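The Sorting Table

By nine on a Saturday morning, Kamonchanok Thongsuk has already thrown away her first recording of the day. One gripper closed on a cable a little too early, and the loop slid out. She marks the attempt as discarded, puts the cable back on the table and starts again.

Thongsuk works for Nondeck, a small company in Petevbridge that wants robots to sort the mixed electronics that come back to warehouses as returns: chargers, card readers, loose cables, the boxes they were sold in. The company doesn't write rules for each item. Its learning system, Ongart, is trained on examples, and every example has to be made by a person steering two arms through the job from start to finish.

"People think we program it," says Roscoe Lindqvist, who runs the data group. "Mostly we do the chore again, with the stuff in a different place."

Operators work in pairs. One drives the arms and the other sets out the items, a job called dressing the table. Fouad Matar has become particular about it. He lays cables against boxes and lets small things end up half under big ones, the way they come out of a return carton. A tidy table, he says, teaches the system about tidy tables.

Each attempt is recorded from several viewpoints at once. A view from over the table gives the layout, a view from the wrist gives the last few inches before a grasp, and a low one from the side helps judge height.
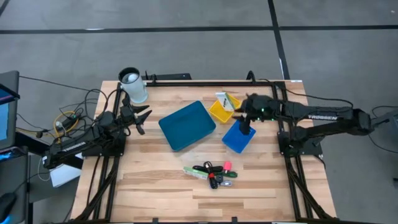
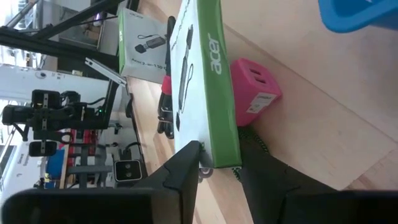
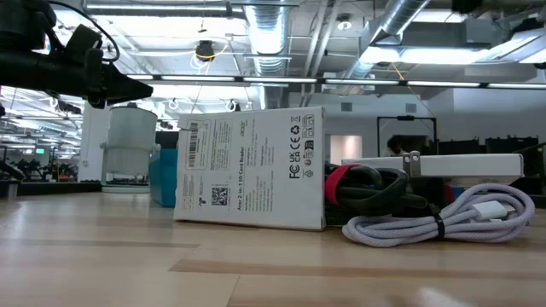 Bins and tray from over the table, then two closer views of the Acer packaging and the cables beside it.

What gets thrown out

Lindqvist's group keeps fewer recordings than it makes. An attempt goes if the operator hesitates too long over an item, or if a view drops out partway. Fumbles are harder to judge. A missed grasp followed by a clean second try is worth keeping — the system needs to see how to recover — but a string of misses is not.

Amnuay Phuthong reviews the recordings in the afternoon, usually at double speed. He also writes the short text labels that go with each one. Early on, two reviewers used "cord" and "cable" for the same thing, and it took the group five days to clean up the labels.

Cables are still the slowest part. A box keeps its shape when it is picked up, while a coil can open, catch on its neighbor or drag a charger along with it. Operators are limited to three cable sessions a week, partly because the work is tiring and partly because tired operators make jerky recordings.

In November the group plans to set up a second table in Jullholm, where Ratree Phetsri is training seven new operators. She starts them on boxes. Cables come in the second week, after they have watched a few of Thongsuk's recordings, including some of the ones she threw away.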